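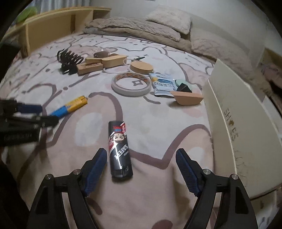
The Last Bus to Novberg

The bus to Novberg left from the far side of the station, past the closed ticket windows, and my sister was already on it when I got there. She had put her coat on the seat beside her so that it would stay free. I moved the coat to my lap and sat down, and she asked me if I had eaten.

I told her I had. She gave me half of her sandwich anyway.

It was January and the heater under our seat was either off or much too hot. Our mother had been dead for 12 days. The funeral was over, the cousins had gone home, and what was left was the house, which had to be empty by the end of the month. My sister had taken a week off work. I had taken three days and told my boss I might need more.

"We should start with the kitchen," she said.

"The attic is worse."

"That's why we should start with the kitchen."

We went over the Ballberg road, the old one, since the new one was closed for snow. When we were children our father drove it every summer, and at the top he always stopped the car and let the engine cool. We would get out and throw stones over the rail. The bus did not stop. I looked for the rail and saw that it had been replaced with a concrete wall, too high to throw anything over unless you were grown.

The house smelled the way it always had, of floor polish and onions. My sister went around and opened the windows, and then it was so cold that she went around and closed them again. I carried in the flattened boxes the neighbor had left on the porch. There was a note with them that said to keep as many as we wanted.

We started with the kitchen. My sister held things up and I said yes or no. After an hour we changed places, and I found that it was much harder to hold things up. The saucepan with the loose handle. The egg timer. A drawer of string, all of it saved and wound into little figure eights. I said we could not throw out the string and she said of course we could, and then she put it in her own bag.

The radio was on top of the refrigerator, where it had been all our lives. It was a Mundadora, a brown one with a cloth front, and the name was on the dial in gold letters that had mostly worn off. Our mother listened to it every night after the dishes. She didn't care for the music much. She liked the shipping news and the prices – wheat, wool, copper – although we lived nowhere near the sea and owned none of those things.

"Does it still work?" my sister asked.

I plugged it in. It hummed and after a while it found a station, a man talking about frost. We left it on while we wrapped the plates.

Behind the radio, pushed back against the wall, was a cookie tin with a rubber band around it. The rubber band broke when I touched it. Inside there were envelopes, all the same size, all with our mother's name on them and the return address of a shop in the city called Bhutto. Neither of us had ever heard of it.

My sister wiped her hands and sat down at the table. She opened the first one and read it and passed it across to me. It was a receipt. Received with thanks, 49, toward one coat, ladies, green. The next was for the same amount toward the same coat. There were five of them for the coat, and then a gap of two years, and then a new set had been started for something else.

"I remember that coat," she said.

I remembered it too. She wore it to my school concerts and to the bank. I had thought it was a present from our father, and I think he must have told me so, or else I had decided it by myself.

We went through the whole tin. She had bought my bicycle that way, and the sewing machine, and my sister's good shoes. The bicycle had taken her more than a year. The last envelope was thicker than the rest. It held a typed letter from Bhutto saying that the store was closing its doors and that all open accounts would be honored or refunded. Our mother had paid 319 toward one item, and the letter asked her to say which she preferred. The item was a suitcase, large, with straps.

There was no suitcase in the house. We both knew that without looking, but my sister went up and looked. I heard her moving around in the bedroom, and then the closet door, and then the ladder to the attic coming down. She was up there a long time. The man on the radio finished with the frost and started on the roads.

When she came back she had dust on her sleeves.

"She must have asked for the money," she said.

"Where would she have gone?"

"I don't know. She never said anything to me."

I looked at the date on the letter and did the subtraction. I would have been nine that year and my sister 12. It was the winter our father was out of work, and the two of us shared the room over the porch to save on heat. I remembered that winter as a good one. We had played cards under the blankets and our mother had let us stay up.

My sister put the letter back in its envelope and the envelope back in the tin. She looked for another rubber band and then she took a length of string out of her bag and tied it around the tin, twice, with a bow.

"Do you want it or should I?" she asked.

"You take it. I'll take the radio."

She nodded. We did the glasses next, and the bowls, and the good spoons, which turned out to be one short. By the time it got dark we had filled 29 boxes, and she wrote the number on the last one with a marker and drew a line under it. The attic was still up there. I made soup from a can and we ate it out of two mugs, as the bowls were packed.

After we washed the mugs I reached up to turn the radio off. They had gotten to the prices. My sister said to leave it, so I sat back down, and we listened to wheat and then wool, and then the man read out copper, which was up a little.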